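전기포트 석회 제거, 구연산 vs 식초 + 플라스틱 냄새 질문이요

작성자: Lamau
2019년 11월 20일

안녕하세요 급하게 씁니다. 퇴근하고 폰으로 쓰는거라 오타 이해 부탁..

9월에 이사하면서 전기포트 하나 들였어요. 물이 좀 센 동네입니다(Nastonport 쪽, 아시는 분은 아실듯). 두 달 좀 넘게 썼는데 바닥에 하얀 막 같은게 생겼고 물 끓이면 가끔 얇은 조각이 떠요. 포트는 요런 색이고 둥근 테이블에 놓고 씁니다.
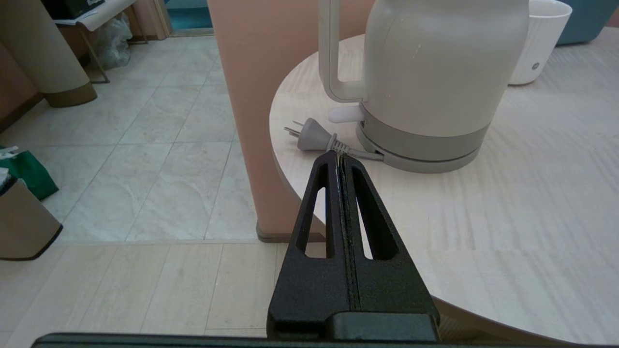
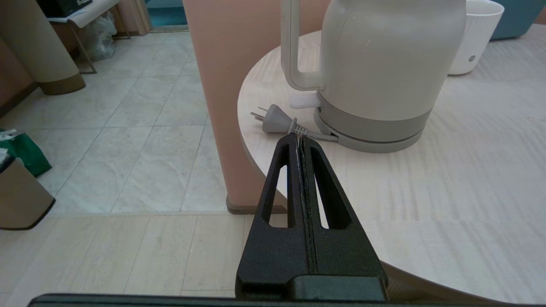
해본 것:

- 식초 반 컵 + 물 반 통 끓이고 버림. 막은 줄었는데 냄새가 사흘 감. 커피에서 식초맛 남 ㅠㅠ
- 베이킹소다. 아무 효과 없음. 왜 했는지 모르겠음
- 수세미로 문지르기. 손이 안 들어가서 포기

궁금한 것은 구연산이 식초보다 나은지, 나으면 얼마나 넣는지. 그리고 뜨는 조각은 먹어도 되는 건지. 집에 손님 오기 전에 해결하고 싶어서요. 마트에서 구연산 파는 거 봤는데 청소용이랑 식용이 따로 있더라고요. 이것도 뭘 사야 하는지.

아 그리고 새 제품일 때 나던 플라스틱 냄새가 아직 살짝 남아있어요. 뚜껑 쪽에서 나는 것 같은데 확실친 않음. 이것도 방법 있으면 부탁드려요.

---

**Brarkora** 님의 답변

구연산 쓰세요. 끝.

...은 너무 짧으니까 조금만 더. 식초도 원리는 같아요. 산으로 탄산칼슘 녹이는 거. 구연산은 냄새가 안 나서 다들 그걸로 넘어갑니다. 저도 식초 쓰다가 갈아탔고 다시 돌아갈 일은 없을듯.

방법:

1. 물을 최대선 조금 아래까지 채운다. 끝까지 채우면 넘침
2. 구연산 한 큰술. 그램으로 재면 10g 안팎
3. 끓인다. 거품 좀 올라오니 옆에서 볼 것
4. 전원 끄고 코드 뽑고 그대로 40분쯤 방치
5. 버리고 맹물로 두 번 끓여서 버림

막이 두꺼우면 한 번 더. 두 달 정도면 한 번에 끝날 겁니다. 구연산은 식용 등급 사세요, 가격 차이 얼마 안 나요. 설탕처럼 생겼으니 통에 이름 꼭 쓰시고. 예전에 설탕통 옆에 뒀다가 큰일날 뻔 했음.

식초랑 베이킹소다 같이 넣는 글 많이 돌아다니는데 서로 중화돼서 그냥 거품 쇼예요. 따라하지 마세요. 락스는 절대 금지. 산이랑 섞이면 염소가스 나옵니다. 포트에 락스 넣을 생각 자체를 하지 마세요.

아 그리고 본체 통째로 물에 담그지 말 것. 겉면은 젖은 행주로 닦고, 밑바닥 접점은 마른 천으로.

---

**물맛좋은집** 님의 답변

저희는 그냥 생수로 끓여요 ㅎㅎ 석회 걱정 없음

(추가) 생수도 미네랄 많은 건 낀다고 하네요. 저희 집 포트 뚜껑 열어봤는데 꼈네요... 위에 분 방법대로 해봐야겠어요

---

**Dambrauskienė** 님의 답변

윗분 구연산 얘기는 다 맞고, 안 나온 것만 적을게요.

**뜨는 조각** 보통은 칼슘이랑 마그네슘이라 마셔도 큰 문제 없다고 알고 있어요. 식감이 싫을 뿐. 다만 색을 보세요. 하얗거나 베이지면 석회. 까맣거나 은색으로 벗겨지는 느낌이면 얘기가 다르니까 사용 중지하고 구입처에 문의하시고요. 주황색 점은 물속 철분일 때도 있고 진짜 녹일 때도 있는데, 구연산 돌리고 나서도 같은 자리에 남아있으면 녹 쪽을 의심합니다.

확인하는 법은 조각을 하나 건져서 구연산 진하게 탄 물에 넣어보는 거예요. 석회면 기포 나면서 녹아요. 안 녹으면 다른 물질.

**플라스틱 냄새** 두 달 지나도 난다면 좀 오래 가는 편. 제가 효과 본 순서대로

- 뚜껑 열어두고 말리기. 밤마다. 제일 단순한데 제일 잘 들었어요
- 레몬 반 개 썰어 넣고 끓인 다음 밤새 두기
- 물 가득 끓여서 버리기를 하루에 서너 번, 며칠

그래도 나면 교환 요청하세요. 냄새도 불량 사유로 받아주는 데 있습니다. 영수증 찾아두시고요.

**식초 냄새** 고무 패킹에 배어서 오래 가는 거예요. 뚜껑 패킹이나 주둥이 거름망이 분리되는 모델이면 빼서 따뜻한 물에 주방세제로 씻으면 금방 빠집니다. 거름망에도 석회 많이 껴요. 거긴 작은 그릇에 구연산물 만들어서 따로 담그면 됨. 칫솔로 살살.

앞으로는 한 달에 한 번, 얇을 때 하세요. 물 남기고 밤새 두지 말고 쓸 만큼만 끓이기. 이것만 해도 끼는 속도가 확 줄어요. 저는 223ml짜리 컵으로 재서 넣습니다, 별 의미는 없고 그냥 집에 있는 컵이 그래요.

필터 정수기 물도 도움 되는데 필터 제때 안 갈면 소용없고요. 우리집은 수도 경도가 꽤 높게 나와서(100 넘음) 필터 쓰고도 조금씩은 껴요. 동네 수질은 수도사업소 홈페이지에서 검색되니까 한번 찾아보세요. 높은 동네면 그냥 구연산을 큰 봉지로 사두는게 속편합니다.

---

**Lamau** (글쓴이)

와 감사합니다. 식용 구연산으로 주문했어요. 조각은 하얀색 맞아요, 안심. 거름망은 빠지는 줄도 몰랐는데 당기니까 빠지네요;; 안쪽에 엄청 껴있음. 주말에 돌려보고 냄새 계속 나면 다시 글 올릴게요

**Brarkora**

거름망 담글 때 너무 오래 두지 마세요. 20분이면 충분함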